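How Does a Cup Keep Its Shape?

Most of the cups in your kitchen started as mud. The mud is called clay, and people dig it out of the ground. Wet clay is soft, so you can squash it, roll it or press it into a mold. 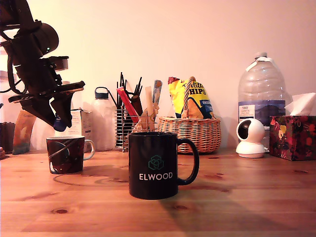
Photo: Noemi Whitlock

When clay dries in the air, it gets hard but it is still weak. If you dropped it in water, it would turn back into mud. To stop that, potters bake it in a very hot oven called a kiln. The heat changes the clay for good. Baked clay is called ceramic.

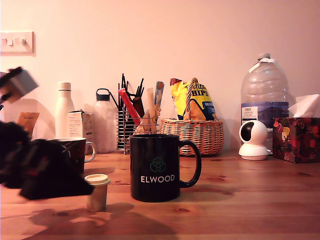
Materials

Ceramic can hold hot drinks without melting or bending. It is also brittle – it breaks if it hits a hard floor. Many ceramic mugs have a shiny coat called a glaze. Glaze is a thin layer of glass that melts on in the kiln and keeps water from soaking in.

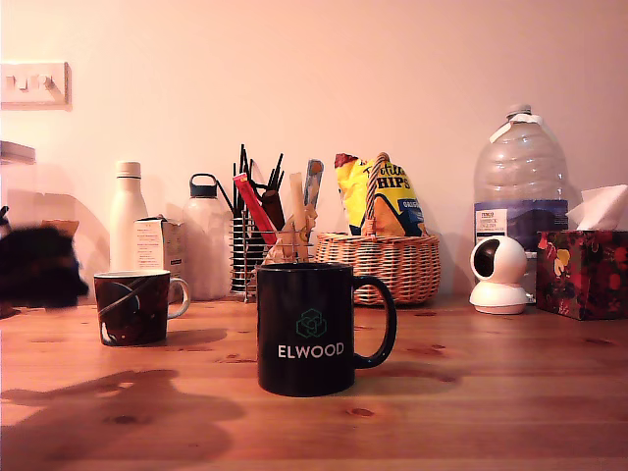
Color can go into the glaze or be printed on top of it. A printed picture is often baked again, this time in a cooler kiln, so it won't wash off.

Plastic cups are made another way. Small plastic beads are melted and pushed into a metal mold. The plastic cools, the mold opens and the cup drops out. Plastic bends a little, so it is harder to break. 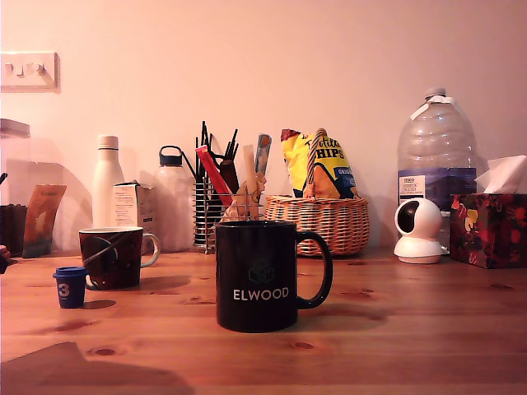 Try It Yourself

Roll a ball of air-dry clay and push your thumb into the middle. Pinch the sides until they are even. Leave your pot to dry for 2 days. Don't drink from it – it has not been fired!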